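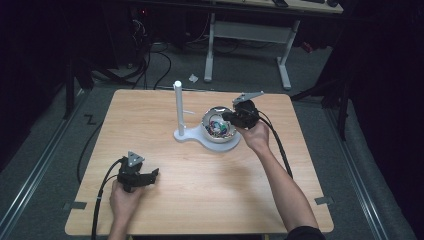
Figure 1. The bowl on its stand, with the colorful small items in the bottom.

Last updated: March

Print this page | E-mail this page

Search this site Enter keywords Go

Sorting Small Things: Our Project Report
Tolville Design Studio, spring term

When our group first sat down to choose a topic, we wanted something that anybody with a junk drawer would understand. We all have one at home, and we all lose things in it. So we decided to study how people pick small items out of a shared container, and whether the shape of the container makes the job any easier. It sounded like a tiny question at first – by the second week we had filled most of a notebook with it!

We tried two containers. One was a deep plastic tub that we called the Bavel, after the shelf it came from, and the other was the shallow round metallic bowl in Figure 1, the one with the shiny rim. The bowl sits on a white plastic stand with a flat, rounded base, and a tall rod rises from the narrow end. We grew very fond of that stand (one of us says it looks like a keyhole, and now none of us can see it any other way).

For a work surface we used a square table with a light wooden top. We liked that it was pale, as the red, green and blue pieces are easy to spot when they land on it. The carpet was less helpful. Gray carpet hides a dropped piece very well, and we spent a good part of one afternoon on our knees.

Each session began at 8 in the morning and had 50 picks from each container. We wrote down the time for every pick and made a note whenever a piece was dropped or two came out together. Over the whole term we logged 833 picks that we felt good enough about to keep. We threw out 27 others, mainly from our first morning, when we had not yet agreed on what counted as a drop.

The shallow bowl was the clear favorite. With the tub, people kept bumping the sides on the way down, and they tended to stir the pieces looking for one they could get hold of. The bowl let them see nearly everything at once. It did have one weak point – pieces resting against the curve of the side liked to slide back toward the middle just as you had them.

If we did this again, we would try the Cavevach tray that the Wong workshop offered to lend us, and we would put a plain sheet under the table to catch the runaways. We would also like to mix in some larger pieces, as all of ours were small and a real junk drawer is never that tidy.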